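Stitching a pad: project report
Annag MacKinnon, second year, Tinar project group

What I set out to do

The project was to close a straight cut in a practice tissue pad with a row of stitches and to say something sensible about what makes a row good or bad. I chose it because I can hem trousers. This turned out to be less of a qualification than I had supposed.

The pad

We tried two kinds. The Plilletti pad is firm and holds a needle hole nicely, but it dries at the surface and then the thread drags. The Grareo pad is softer and wetter, and tears if you pull a stitch tight with any feeling. I ruined two of them before I learned to stop pulling. All the results below come from the Grareo, mostly because we had run out of the other.

The cut

A straight cut sounds like the easy part. Mine drifted downhill nearly every time, and a slope at one end means the last stitches sit at an angle to the first. I stopped correcting it in the end and measured along the cut, wherever it had decided to go.

The thread

Black thread shows up well on a pale pad, which is helpful to the person marking you. It also remembers the packet it came in. Every length wanted to be a coil, and a good part of each session went on persuading loops to lie somewhere other than across the cut. Shorter lengths behaved better but ran out before the row did. The log has 177 stitches in it, of which 11 are marked "thread caught on itself". I suspect I was generous with myself in June.
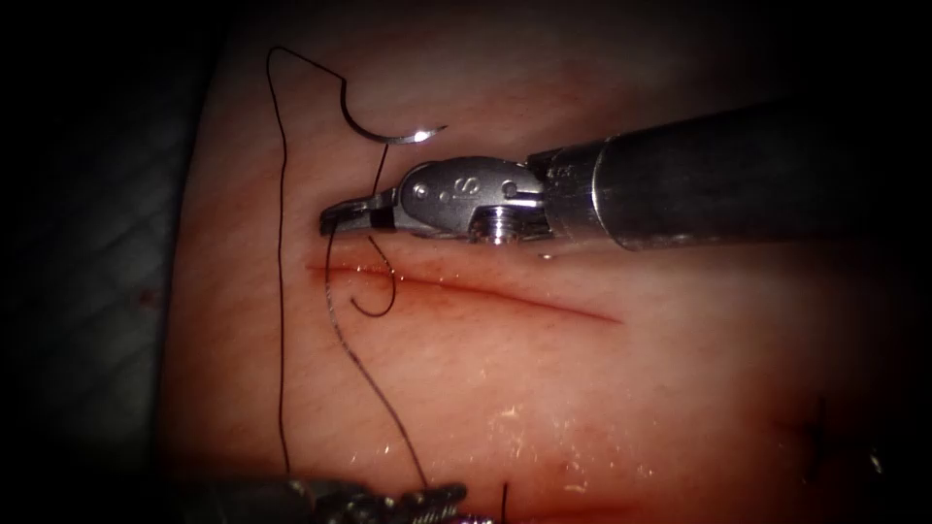
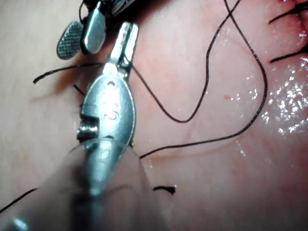

Results

The full log runs to 687 lines, and I have put it in the appendix for anyone with a free evening. Spacing improved over the project. Tension did not, or not in a way I could show. Early stitches were too tight and puckered the edges; later ones were a bit slack and left a gap you could see from a normal sitting distance. My best row came just before lunch and I have no explanation for it.

Depth was the measurement I should have taken from the start. A shallow stitch looks perfectly respectable from above and then comes straight out through the top when the pad is bent. I only began bending them halfway through, so the first half of the table has a blank column.

What I would change

Settle on one pad and buy enough of it. Mark the entry points with a pen before starting. Cut all the thread to one length and let it hang overnight, as the Park handout suggests on its second page, which I read in the final week.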